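Learning to bake bread in a cold house

I have been meaning to write about bread since July, when the kitchen was so warm that the dough practically climbed out of the bowl on its own and I thought I had finally got the hang of it. Then autumn came in, and every loaf I made for three weeks running came out like something you'd wedge a door open with.

We live in an old house on the hill side of Lonow, with thick walls and a kitchen that faces north. It's lovely in a heatwave. The rest of the year you wear a cardigan to make toast. I had been following the times in my recipe book to the minute (first rise two hours, second rise one) and wondering why my dough just sat there sulking, and I'm a bit embarrassed by how long it took me to stop looking at the clock and look at the dough.

It was Dolores Kincaid who put me right. Dolores taught me to make marmalade years ago and has opinions on most things that go in an oven, and when I moaned to her on the phone she asked what temperature my kitchen was. I hadn't the faintest idea. I went and dug out the little thermometer from the spare room and it said fifteen degrees, and that was with the oven on! She laughed for quite a while and then told me to mix the dough after supper, leave it out overnight and go to bed.

So that is what I do now. I use 500 grams of strong white flour, 353 grams of water (it started out as 350, but my scales are slow to catch up and I overshot the first time, and the loaf was so good I've never dared change it), 10 grams of salt and a small pinch of dried yeast. A really small pinch. It looks like nothing at all and you will want to add more, and I'd ask you to leave it alone until you've tried it once.

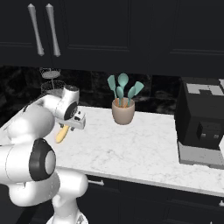
The mixing takes 5 minutes, if that. I stir it all together with the handle of a wooden spoon, leave it while I do the washing up, then wet my hands and fold it over on itself a few times. I do that once more before bed if I remember. If I forget, the bread doesn't seem to mind very much.

By seven in the morning it has usually doubled, with a few big lazy bubbles on top, and it wobbles when you nudge the bowl. In January it may want until nine or even ten. I shape it on a floured surface, pop it in a basket lined with a tea towel, and let it sit again while I have my breakfast and read the paper. Then it goes into the heavy pot my sister gave us when we married, lid on for half an hour and off for another fifteen minutes or so, until it's a good deal darker than I used to think was right.

I've been using the flour from the Winberg mill, which they sell at the farm shop on the Custo road — the plain paper sacks at the back, next to the hen feed. It's a bit dearer than the supermarket's but it has a proper smell to it. I've also tried swapping in two tablespoons of their rye, and my husband says that's his favourite, though he said the same of the one I burnt.

Next I want to have a go at a seeded loaf, and I'd love to hear from anybody else with a chilly kitchen. Do you use the airing cupboard? Ours is full of towels and, most afternoons, the cat.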